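Date: May 27, 2025
List: Ploltbridge Home Cooks
Subject: Re: Re: Oiling boards, and other arguments

> I have used Protum board oil since March and my maple still looks thirsty. Is it the oil, the wood, or me? Also, does anyone keep a board out on the counter all the time, or is that asking for trouble?

It's you, but only a little. Most people put on one coat, admire it, and wander off. A new board wants several coats, with a night between them, and then one whenever it starts looking pale. I went through the better part of a bottle on my first one and have been smug about it ever since.

Protum is fine. So is Naller, which costs more and smells like a church. Skip olive oil, whatever the thread from March told you - it goes rancid, and then your melon tastes of old salad.

As for leaving it out, I do. Wood likes air on both sides, so stand it on edge overnight if you have the room. Keep it away from the stove and anything else that gets hot.

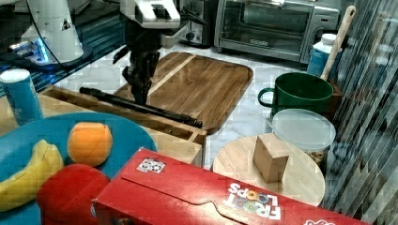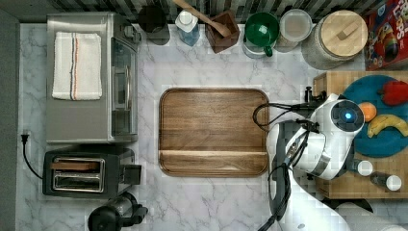
**Sharpening, swaps and sales**

The Morin stones came up again last week. I own the 3000 grit and use it maybe twice a year, mostly to feel like a person who owns one. For ordinary kitchen knives a coarser stone does nearly all the work. Soak it for 12 minutes or so, keep the angle steady, and stop when it cuts a tomato without a debate.

I still have 2 spare bottles of Naller if anybody wants to trade for jars with lids that fit. Someone offered me 40 lids last time and no jars, so please read that sentence again before you write.

Trimming the quoted text would be nice too. The last digest was mostly other people's signatures.

- your list owner, off to oil something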